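Trying Out the Sturia Towel Kit: Our Project Report

For our spring project we reviewed the Sturia, a classroom arm kit sold by Ivetti, and since all of us have folded our share of towels at home (some more willingly than others!), we gave it a pink one and a light green tray and got to work.

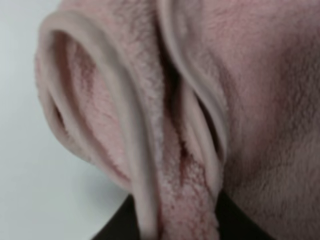
The wrist camera was the part we argued over most. It costs extra, but terry cloth bunches up in so many ways that we were glad to have the close view while we tuned the grip.

Setup took us most of May, mainly because the manual skips calibration. We logged 300 tries in all, and kept the towel and tray the same throughout.

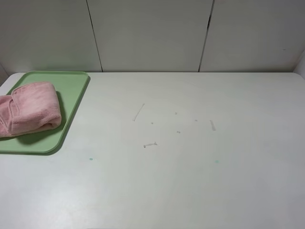

What We Liked

The grip settings are friendly, even for beginners, and there are four of them to play with.

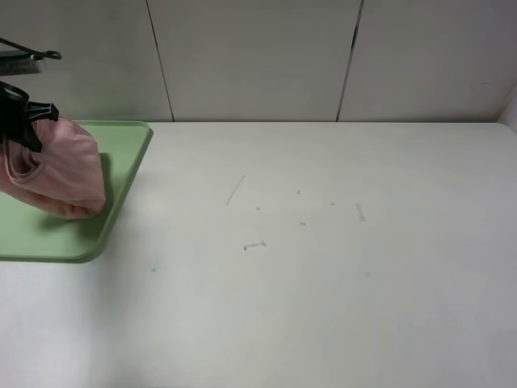 We would still ask Ivetti for a better manual, and maybe a longer cable.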